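직장 내 간식 및 휴식 환경 개선 사업 중간 보고
제출처: 펠트우드 기금 사업관리팀
작성: 푸르키아 생활연구소 운영 담당

1. 진행 현황

4월 말 기준으로 두 사업장(폴터 물류센터, 아메가시 사무동)에서 간식 보조 제도가 돌아가고 있습니다. 신청서에는 이 제도가 오후 피로를 줄이고 부서 간 대화를 늘린다고 적었습니다. 지금까지 모은 자료로는 둘 중 어느 쪽도 말씀드리기 어렵습니다. 직원들이 과자를 좋아한다는 것은 확인했으나, 그건 사업비를 받기 전에도 짐작하던 일입니다.

설문 응답은 2,227건이 들어왔습니다. 숫자만 보면 많아 보이는데, 같은 사람이 주마다 다시 답한 것이 섞여 있습니다. 중복을 걸러 내는 방식도 두 사업장이 서로 다릅니다. 폴터는 사번으로, 아메가시는 응답 시각으로 거릅니다. 합산한 만족도 점수는 그래서 이번 보고에 넣지 않았습니다. 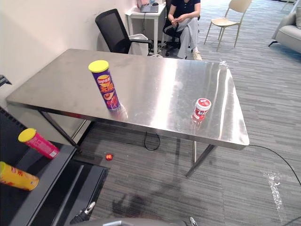 사진 1. 스테인리스 탁자 위, 노란 뚜껑의 보라색 원통형 과자.

2. 예산 집행

1인당 보조 한도는 하루 최대 2,000원입니다. 폴터에서는 평균 1,880원이 쓰였습니다. 한도에 거의 붙은 금액인데, 저희는 이것을 수요가 높다는 증거로 읽지 않습니다. 쓰지 않은 금액이 이월되지 않으니 한도까지 채우는 것이 당연합니다. 한도를 낮춰도 똑같이 끝까지 쓸 가능성이 큽니다. 다음 분기에 이월을 허용해 보면 알 수 있을 텐데, 정산 프로그램이 이월을 처리하지 못한다는 회신을 받았고 수정 견적은 아직 오지 않았습니다.

품목은 짠 과자 쪽으로 쏠렸습니다. 과일과 견과를 절반까지 올리겠다는 목표는 현재로서는 무리입니다. 견과는 단가가 맞지 않고, 과일은 오후 3시가 지나면 손이 가지 않는다고 폴터 쪽에서 알려 왔습니다. 아메가시의 과일 소비 기록은 입고량만 적고 폐기량을 적지 않아 판단에 쓸 수 없습니다.

3. 휴식 시간 효과

협력 업체 자료에는 간식 시간을 고정하면 자리 이탈이 줄어든다고 되어 있습니다. 근거로 든 조사에 비교 집단이 없습니다. 저희도 비교 집단을 두려 했으나, 한 층만 간식을 빼자는 안은 현장에서 바로 거절당했습니다. 대신 시작 시점을 두 주 어긋나게 잡았는데 그 사이에 교대표가 바뀌어 결과가 뒤섞였습니다.
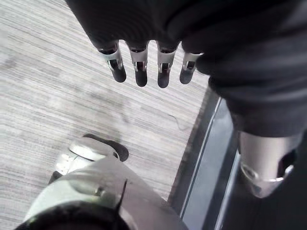 아메가시 사무동에서는 간식보다 쉬는 시간 자체가 짧은 것이 문제라는 의견을 보내왔습니다. 십 분 안에 줄 서고 고르고 먹고 돌아가야 하는데 무엇을 놓아 두든 무슨 차이가 있겠느냐는 것입니다. 저희도 이 지적에 반박할 자료가 없습니다. 휴식 시간 조정은 이번 사업 범위 밖이라 기금 측 의견을 듣고자 합니다.

4. 남은 기간 계획

설문 문항은 줄입니다. "활력을 느끼십니까" 같은 문항은 누구나 그렇다고 답하므로 빼고, 전날 간식을 먹은 시각과 품목만 묻겠습니다. 중복 처리는 사번 기준으로 통일하며, 이미 받은 응답도 가능한 범위에서 다시 정리합니다. 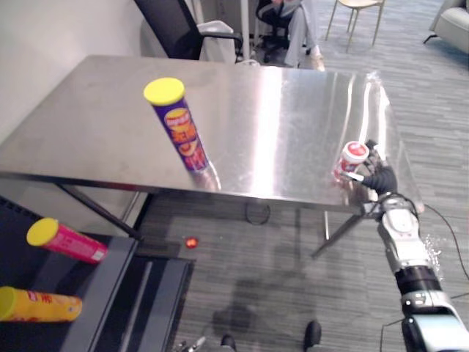
사진 2. 탁자 위에 세워 둔 원통형 과자.

포장 단위도 다시 봅니다. 큰 포장은 단가가 낮지만 나눠 먹는 양을 기록할 방법이 없고, 낱개 포장은 기록이 쉬운 대신 쓰레기가 늘어납니다. 납품처는 큰 포장이 대화를 유도한다고 주장하나 뒷받침할 자료는 받지 못했습니다.

아메가시의 폐기량 기록지는 양식을 새로 만들어 보냈고, 첫 회수분은 다음 보고에 붙이겠습니다. 추가 예산은 이번에 신청하지 않습니다.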